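About Plemuson

Plemuson is a small kitchen skills school in Sriwong. We teach adults and older kids how to set up a home kitchen, make a simple breakfast, and put everything back where it came from. We opened with one class of 7 people. Last year 455 students finished a course with us.

Classes are held at a regular home counter, with a toaster, a toaster oven, mugs, and a cutting board.

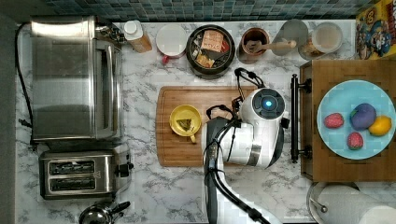 Most of our students cook in small apartments, so we spend the first class on counter space. They decide what stays out, what goes in a cupboard, and what can share a tray. Cooking starts in the second class.

We also run a Saucer Hour for families each September at our second kitchen, on Erkaleo Street. It costs nothing, and almost 100 families came the last time we held it.

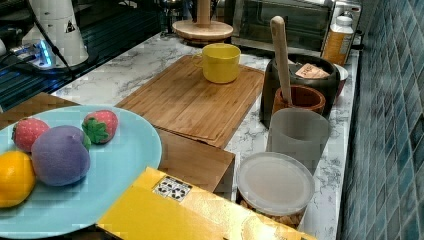 Children under eight join their parents for the sorting lesson. They don't use knives or anything that heats up. They work with toy food, such as the strawberries and the lemon on the blue plate, and practice serving and clearing. Parents work on the cutting board and the mugs.

Our course booklets are printed by Asis, a local shop. To ask about a class, call the office before 4 p.m. or stop by.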